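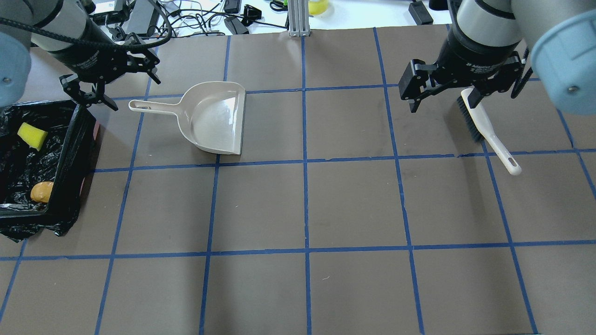
Quantas demonstrações para varrer com dois braços?
Dondier, 10/16/24
Estou gravando teleoperação: escova num braço, pá de lixo para o outro, mesa dividida com fita azul. Já tenho 77 episódios. Bastam 200?

Redcombe
Para uma posição só da pá, 200 servem. Mude a pá de célula a cada 30 episódios -- e anote qual.

Tsang
Eu fiz 1000. Descarte os que têm pausa longa do operador.

Idex
depende do modelo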